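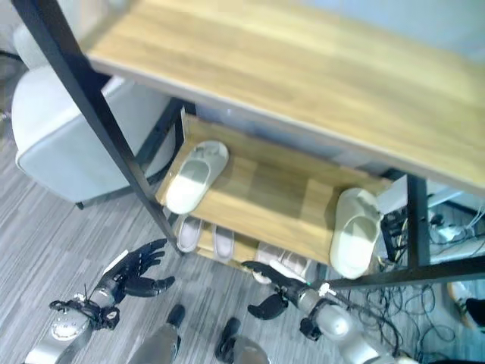
Yayra Sulemana wrote back within the hour to say the robot is the cheap part, and that whoever drew up our budget should sit down before reading the rest.

That was after I posted the short version, so here is the long one. We're a small outfit in Arnwood, planning a home-tidying project for a humanoid: shoes on racks, slippers in pairs, that sort of glamour. The grant covers one machine on an 11-month lease. My boss has set aside $394 for "other". I would like to know what "other" usually comes to, and whether we should pay extra for hands with fingers or make do with simple two-jaw grippers. Leasing firm is Olport, if it matters.

Yayra Sulemana
It matters a little. Read the Olport contract for who pays return freight, then read it again. We leased through them and the crate cost more to send back than my car is worth.

On hands: a soft slipper on a low shelf is a mean little job. The gripper can pinch it by the strap or the edge, but then you have to get it in under the board above without knocking the post. Fingers help if you want it set down straight. They also break, and one at a time, so that you never feel entitled to a whole new hand. Ask for the price of a single finger and the waiting time before you sign. Ours was nine weeks.

As for "other", put down spare hands, a second battery, freight, insurance and a person's wages for resetting the shoes. The last one is the largest. Your $394 will do nicely for cables.

Nonodby
get the grippers. you can always upgrade in May when the money runs out

Golestani
Disagree with the above, swapping hands halfway means collecting everything twice. Do a trial first. We rented for around 44 hours spread over a month, with our own shelf and our own carpet, and that settled the fingers argument (we went with fingers). Measure the gap between your shelves before you book – I didn't, and I paid for an afternoon of finding out.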